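Spring season at the Eskildsen: booking opens in November

We've been bursting to share this one! The spring programme at the Eskildsen Theatre is settled at last, and it might be the most varied run we've put together since we moved across from Stistton. Comedy, a ghost story, a brand new musical and a week given over entirely to short plays by local writers – there really is something here to drag everyone off the sofa.

We open with The Ferry to Meren, a big-hearted musical about a fishing village that decides to build its own opera house. The score is written for fiddle, accordion and a chorus of thirteen-year-olds (yes, really, and they are terrific). Our youth company has been learning the songs since the summer, and if you've walked past the rehearsal room on a weekday evening you'll already have the ferryman's tune stuck in your head.
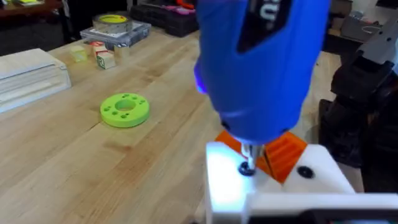 After that comes The Lodger at Number Nine, played in the studio with the audience on all sides. The studio seats 170, so please do book early. It's a proper old-fashioned chiller, told by a cast of two who share all the parts between them, and the first reading had half the office looking over their shoulders on the way home.

Then it's Short Plays Week, which had a wonderful response this year. Scripts came in from all over Lollville and the villages, and the readers had a lovely, difficult time choosing. Each evening has a different bill, with a chance to chat to the writers in the bar afterwards.

Friends of the Eskildsen can book from the first morning of November at 10am, and general booking follows 2 weeks later. Between us we have 3000 tickets to find homes for across the season, so tell your neighbours, your choir and your book group!

Season brochures are at the box office and in Lollville library. Large print copies are available too – just ask at the desk.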